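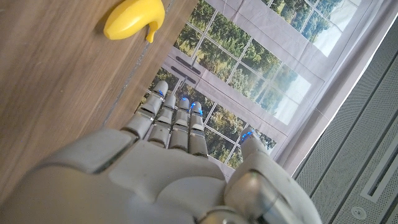
I put off cleaning the plastic stuff in my kitchen for ages (the mixer, the radio, the lid of the bread machine), and by October the mixer was a disgrace. Warm water, a drop of dish soap, a cloth you've wrung out hard, and go gently! Matte light gray with darker seams, like on the hand up top, is my favorite finish to look at and my least favorite to wipe, as every seam is a home for flour. I run a soft toothbrush along the line, then a dry cloth right after.

For sticky spots I make a paste of 3 parts baking soda to 2 parts water and leave it on for about ten minutes. Unplug things first, please.

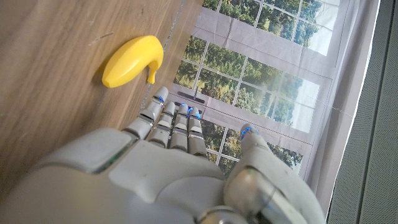 Pale shells, dark gaps at the joints.

Skip the scouring pad. My neighbor Myroslav Antoniuk used one on his Jendero kettle and now it has a shiny patch he turns to the wall. Cotton swabs are fine for the tight corners, just don't soak them.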